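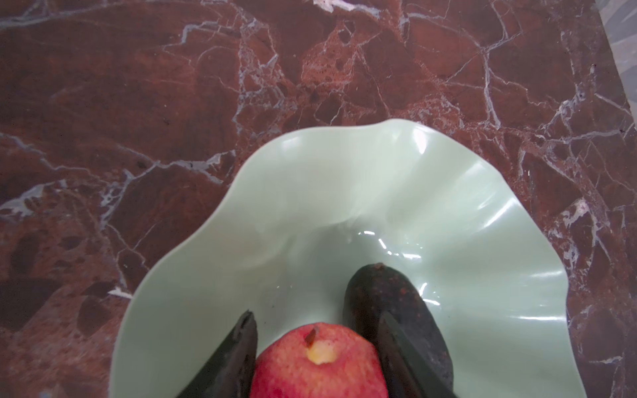 **Bereket Mersha** wrote:
Do not replace the whole motor yet. A treadmill which slows down when you step on it very often has only a dry belt. Put silicone under it and walk 15 minutes at low speed.

**penik_44** wrote:
I did this already on Sunday, two times. My machine is a Nakajima, 19 years old, and the belt still hesitates. The shop asks 400 for a motor, without labour.

**Evaristo Parisi** wrote:
I don't agree with Bereket. With this age I would first look at the motor brushes. They are cheap and you need only a screwdriver. Please unplug it before you open the cover.

**Bereket Mersha** wrote:
Brushes, maybe. But did you measure the belt tension? Too tight gives the same problem.

**penik_44** wrote:
I have not measured. I will loosen both rear bolts a quarter turn tonight, and order brushes from Rivia if it stays the same.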